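The **Pristadon Open Day** is a public demonstration of robotic manipulation held by the Pristadon Automation Laboratory in the town of Ospina. It presents the laboratory's work on grasping and placing small objects to schools, local employers and the general public. The first open day took place on January 12, 2023, and drew 400 visitors.

## Background

The laboratory was formed through an agreement between Datberg, a maker of warehouse equipment, and the Darketti Institute. Its early work was closed to outsiders. Requests from area schools led the two partners to set aside one day a year for visits, with the laboratory's regular staff serving as guides.

## Program

Visitors are admitted in groups of 12. Each group attends a short talk on safety, followed by a tour of the control room and a demonstration on a large screen. The demonstrations are run in simulation, which allows the same task to be repeated from the same starting point for every group.

The main task concerns a ball and a stand. A bright green ball, similar in look to a tennis ball, is seated in a black cylindrical holder, and a two-fingered gripper is used to approach it. The view offered to the public is taken from close to the gripper, with one finger on either side of the holder. Guides use this view to explain how the position of the fingers is judged before they close, and why a round object calls for care in the choice of contact points. 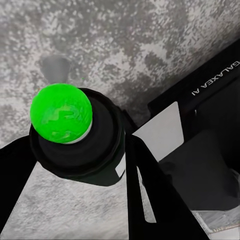
Consuelo Correa wrote in the visitors' book that the talk on failed grasps had taught her more than the successful ones, and asked that more time be given to it. The laboratory adopted the suggestion for the following year, when the talk was extended by 11 minutes.

## Later events

The second open day was moved to February to avoid school examinations. It added six sessions for teachers, who received printed lesson notes and a copy of the task settings. Datberg continued to pay for the hall, while the Darketti Institute took over registration.

## Access

Admission is free, but places must be reserved in advance. Children under 12 are admitted with an adult.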